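Gornero Power Recliner Loveseat Review: Four Months In
Posted 26 January 2019

I have been putting off this review because I wanted to get past the honeymoon period first, and we are well past it now. The Gornero came in September, it has been sat on every single day by people and by one very large dog, and I still look forward to getting into it at the end of the day. So yes, this is going to be a happy review!

The short background: our old couch was a hand-me-down with a bar running right across the middle of my lower back. We wanted two recliners joined together, powered, in a fabric that wasn't leather (the dog again), and it had to go through a front door that is narrower than anyone building a house ought to make it. The Gornero ships in sections, with the backs separate from the seats, and that settled it for us. I ordered it from the Porkton showroom after sitting in it for so long that the salesman came over to ask if I was all right.

Delivery and setup

Two guys, one trip for each seat and one for the backs. The backs slide down onto metal rails and you push until they click. The left one clicked right away. The right one needed a lean and a bit of a shove, and I would check yours properly before the delivery people leave, because a back that is only halfway down feels fine until you recline. Then you plug the two seats into each other with a short cord, and one of them into the wall. The wall cord is a decent length but it comes out on the left side only, which meant an extension cord for us. I wish they would put a socket on both sides.

The box with the feet in it is zipped into the lining underneath. I looked for it for a good while before I thought of reading the sheet.

Comfort

This is where I get carried away. The seat is firm when you first sit down, firmer than the one in the showroom, and for the first couple of weeks I wondered if I'd picked wrong. It loosened up beautifully. The foam still springs back and there's no dip on my side yet, and I am on it a lot. The lumbar cushion is built in and doesn't adjust, but it hits me in the right place (I'm average height). My husband is tall and says his head sits a little above the headrest when he's upright. Once he's reclined he slides down an inch and stops complaining.

The footrest and the back move separately, which I now think every recliner should do. I like my feet up and my back almost straight for reading, and on the old manual ones you couldn't have that. There's a home button too, and one press brings the whole thing back to upright.

It does need room behind it. We keep ours 4 inches off the wall and it clears when fully back, though only just.

Fabric

We got the color they call Magsi, a warm gray-brown that hides dog hair better than I had any right to expect. It's a tight weave, so claws haven't pulled it. I spilled a full mug of tea on the arm before Christmas, blotted it with a damp cloth and a drop of dish soap, and I can't find the spot today. It does pick up lint from fleece blankets. A quick pass with a rubber brush takes care of it.

The console

I paid extra for the center console and I'm glad, with one gripe. The storage under the lid is deep and swallows remotes, chargers, a paperback and the dog's nail clippers with space left over. The 2 cup holders, though, are made for cans. A slim can or a narrow glass drops in and stays put. Anything with a handle is a no, and most of what we drink from at home is wider than the ring. I went through the cupboard one evening trying things out and ended up buying a flat wooden tray that sits across the console lid — problem solved, but for this money I'd have liked holders with a bit more give.

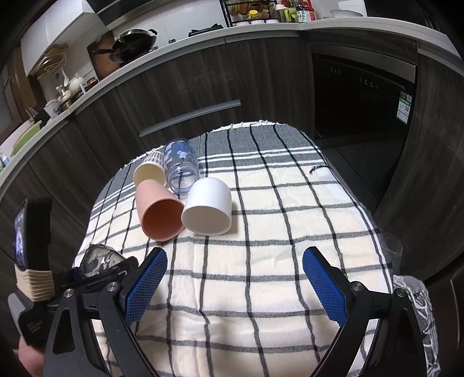 Cups and a blue floral bottle on the kitchen table.

Noise and power

The motors make a low hum, quieter than our fridge. You can recline in the middle of a movie without anybody turning to look at you. There's a USB port beside the buttons on each seat, and mine charges my phone overnight without any trouble, if a little slowly. We had one power cut in the fall and the seats stayed where they were until it came back, so if that happens often where you live, ask about the battery pack. We didn't get it.

Compared with the Ukon

The other one we seriously looked at was the Ukon, which was 300 dollars less. It's a nice seat and softer from day one, but the back and the footrest move together and there was no storage in the middle. If you only want something for naps, it would do you very well. The Gornero with the console came to 2522 dollars for us with delivery, and I'd pay it again.

Would I recommend it? Absolutely, and I already have, to my sister, who is measuring her door this weekend. Get the fabric swatches first — the gray looks much cooler on a screen.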